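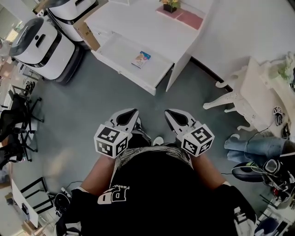
White cabinet or desk with the drawer pulled out, potted plant on top, cardboard box at the side.

Desk Drawers and Surfaces: Revised Storage Notes

The storage notes for the Kartha rooms have been revised and take effect on 13th January. They replace the November sheet, which covered surfaces only and left drawers to the user of each desk.

Drawers. One category per drawer. Booklets and card packs lie flat, cover up, and are not stacked above the side rail. On the Lelard units the runner stops 11 inches out; a drawer that stops short of that usually has paper caught behind the back panel. Take the drawer off the runner to clear it. Do not pull harder. Maximum load is 9 pounds per drawer, spread evenly front to back.

Surfaces. A mat goes under any plant pot, and the pot sits fully inside the edge of the mat. Plants are watered at the sink and drained before they go back. White tops mark quickly under a pot base – wipe the ring the same day with a damp cloth and no cleaner. Keep the rear edge clear where cables come up.

Floor. Cardboard boxes may stand against the side of a desk for up to 3 days, then they are unpacked or flattened. The flaps stay folded in so they do not catch the drawer front. Nothing is stored in the space a drawer needs to open fully.

Labels. Zestard labels go on the inside left of the drawer, never on the front. The old front labels leave residue on the white finish. Warm water removes most of it; the rest comes off with a plastic scraper held nearly flat.

The parts list now runs to 139 entries, including replacement runners, stops and mats. Clultau mats are listed by size only, as color depends on stock. Requests go on the usual form with the unit number, found on the underside of the top drawer. Requests without a unit number will be returned.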